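3 min read

Why did the left gripper on the Ternum cell stall during tray loading?
The finger drive tripped on overcurrent at cycle 1,306. The controller held position and kept its grip.

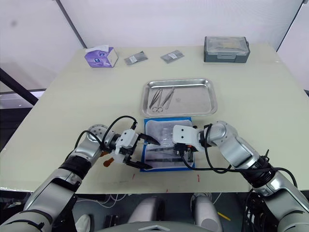
Issue 5

Can I pull the instrument out by hand?
No. Press the stop, cut arm power, then use the release screw. Slim instruments have sharp tips.

Does the fault clear on restart?
The code clears. The count in the log stays. Send the log to Valter Aasen before running again.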